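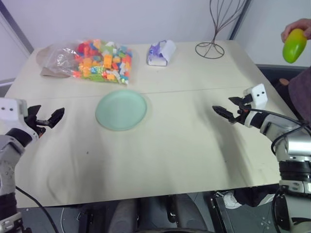 Section 4: Setting up your table

Right, you've unpacked everything and had a cuppa, so let's get the table sorted. I've done this bit more times than I can remember and I still rush it if I'm not careful (Phong Phùng, who proofread these pages, will tell you the same!).

1. Push your tables together if you're using two. Check the legs are level before you go any further, as it's a pain to fix once the cloth is on.

2. Spread the cloth over the lot. I like a plain, pale colour so the small bits show up. A few wrinkles are fine, and you'll probably still feel the join underneath. Just don't put your plate right on top of it.

3. Put the bag of building blocks over to one side. Leave it closed for now.

Caution: small blocks are a choking hazard, and so is the plastic bag they come in. Keep both well away from little kids and the dog.

4. Stand anything tall at the back. A wire tree is lovely to look at but it'll catch your sleeve if it's up front, and I've sent mine flying more than once.

5. Set a round plate in the middle, closer to you than the tall things. It's your sorting plate, and it needs to be empty when you start. Light colours work best. My favourite is a pale green one.

6. Leave a good hand's width clear all the way round the plate. Aliki Papadakis likes 10 cm, measured with a ruler, but I just eyeball it.

Note: if your blocks keep rolling off the plate, swap it for one with a bit of a rim. Dead flat ones drove me up the wall when I was learning.

7. Now open the bag and tip out a small handful. I stick to 40 blocks at the most, otherwise they end up all over the cloth and you're crawling about on the floor by 4 o'clock.

Caution: don't drag the cloth toward you to reach something at the back. Get up and walk round.

When you're happy with the layout, go on to Section 5, Sorting by colour.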